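Search this site Go

Workshop & Home Tips > Small Business > Social Media

Running a Facebook page for a home repair or sewing business

Posted 10 November 2022 by Kamrul Hettiarachchi

I run the counter and the page for a two-room repair and alterations shop in Oltville. We fix lamps, chairs, zippers and hems. The page has 1,827 followers, most of them within driving distance, and it brings in more work than the sign out front. These are the habits that have stuck.

Pick one place to post. We tried three at once the first year and kept none of them up. Customers in Oltville and Plirmont mostly use Facebook, so the shop uses Facebook. The other two accounts still exist, with a line at the top giving the phone number and the page address.

Write posts in a batch. I do mine at the workbench on a slow morning, 6 at a sitting, and schedule them. Keep a notebook next to the glue and tape and write down whatever customers ask during the week. "Can you take in a lined jacket?" is a post. So is "How long does wood glue need before I can sit on the chair?" (Overnight, and leave the clamps alone.)

Put the useful part first. People see two lines before the rest is folded away. If the tip is to rub a candle stub on a sticky drawer runner, say that in the first line and tell the story about the dresser afterward.

Show the work close up. A whole room shrinks to nothing on a phone. Move in until the part you are talking about takes up a good share of the picture, and wipe the lens on a clean shirt before you start. Turn off the overhead light if it throws your shadow on the work, and set a desk lamp to one side. A sheet of white cardboard opposite the lamp fills in the dark half.
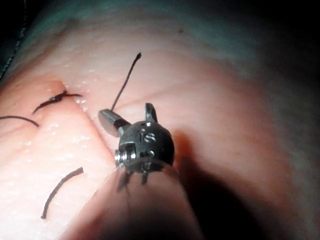 Close-up with the light coming from the lower left. Dark threads show well on a smooth, bright surface.

Keep a backdrop. Mine is a piece of gray felt stapled to a board, and it lives behind the door. Lint shows on felt, so run a tape roller over it. Patterned tablecloths make small parts hard to find.

Answer comments twice a day. I do it when I open and after I lock up. Answering all day long means glue drying on the brush. If somebody asks for a price, give a range in the open and ask them to bring the item in. Other people were going to ask the same thing.

Bad reviews get one reply. Give your name, say what you can do about it, and post the phone number. Do not go back and forth. We had one last January over a table leg and the customer came in two days later and had it redone.

Ask before posting a customer's things. A line on the claim ticket works, with a box to check. Crop out house numbers, prescription labels and mail. Furniture often comes in with papers still in the drawers.

Look at the numbers once a month. I write down two: how many people the best post reached and how many callers said they saw us online. Our best post ever was on getting candle wax out of a table runner with an iron and a paper bag. It was shared 426 times. The one announcing our new hours was shared 4 times, and two of those were my sister in Vadetley.

Paid posts. I have bought them twice, both times before the Sultana street fair. Set the distance as small as it will go and set an end date. Mine ran a week over the first time and I paid for it.

Save everything. Copy your text and pictures to a folder on the computer, sorted by month. Pages get locked or lost, and a good tip on moth holes can go up again next fall.

Filed under: Shop Talk, Getting Customers, Phone Photos

Related tips
Claim tickets that don't fall off
Getting candle wax out of a table runner
Sticky drawers: candle, soap or sandpaper
What to write on a voicemail greeting
Storing felt and batting away from moths
Pricing small repairs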